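Purncombe's repair library signs up its 213th member

October 2025

The Purncombe repair library has just had its best month since opening in June, and the shelves are busier than ever! Membership has reached 213, and 258 household items have gone out on loan or come in for mending.

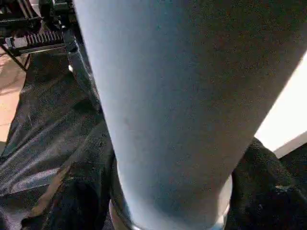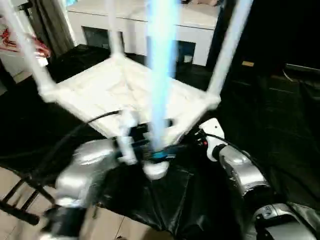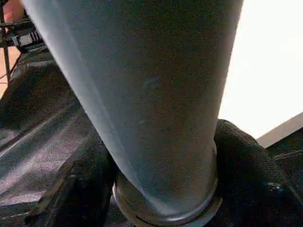
The library began in the old Garano shoe store on Murthy Street with a single workbench and a box of donated screwdrivers. Now it has a sewing corner, a lamp bench and a waiting list for the Saturday-style soup lunches – and yes, the soup really is that good.

Small kitchen appliances are the most common thing to come through the door. Toasters lead by a mile, followed by kettles and one very stubborn bread maker that has been back four times. Clothes are catching up fast, with zippers and coat linings filling the sewing corner most afternoons.

A new evening class in basic mending starts next month at Kodberg Hall, with room for 30 people. Each session runs 60 minutes, and beginners are very welcome. Bring something torn! Places are free for members, and sign-up sheets are at the front desk.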